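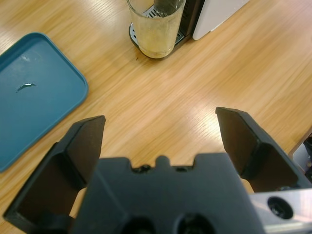 Arm over the table, fingers open. Blue tray left, glass on the drip tray.

Skellen Arm Club: questions we keep getting

What do you do then?
Teach a robot arm to do kitchen jobs. Cups, trays, glasses, that sort of thing. One arm, one table, lots of tries. Every try gets recorded and the good ones go into training.

Do I need to know how to code?
No. Half of us couldn't when we joined. Driving the arm is a hand skill, more like parking a car. If you want to do code see Lauri Lappalainen, he has a list of jobs and it's long.

When and where?
Room 15, ground floor at Flultport, from 4 pm. Door sticks, push hard. Juraj Šťastný has the key so if he's late we all are.

What does it cost?
Nothing for the first 3 sessions, then the normal club fee. Ask Myrto Panagiotou about paying it in bits, she won't mind.

How many tries do you have?
2,640 saved as of last count. Over 1,000 of those are from people in their first term, so yes, yours will get used.

Can I bring my own cup?
Please do, we get bored of ours. No thin china. Shiny is fine but harder for the arm's camera, glare on the table top is bad enough allready.

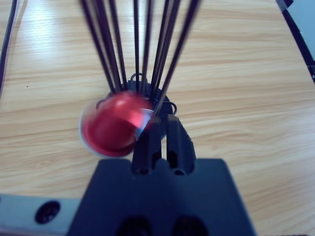

Red cup at the fingers, black hub and wires behind.

Why are some of the pictures blurry?
Movement. Wrist camera goes where the wrist goes. Slow down near the cup and it gets better. Don't delete blurry ones, Saimi Rautiainen sorts them at the end.

What if I knock something over?
Pick it up, mark the try as failed, carry on. Failed ones are kept in a seperate folder. If it's glass, stop the arm first and then get the dustpan. Hands stay off the table while the arm is live, no exceptions.

Is there a competition?
Yes, the Bawa Cup in November. Teams of up to 3. Same table for everyone, objects given out on the day. Gøran Aasen is doing the entry forms, get your name to him before half term.

Which software?
Giltier for recording. Login is on the card by the screen. Don't update it, please, last time we lost a whole afternoon.

Can parents watch?
Yes, chairs at the back. Tea if somebody has bought milk.

Who do I email?
Use the form on the club page. Saimi reads it most evenings. Put "arm club" in the subject or it goes in with the chess lot.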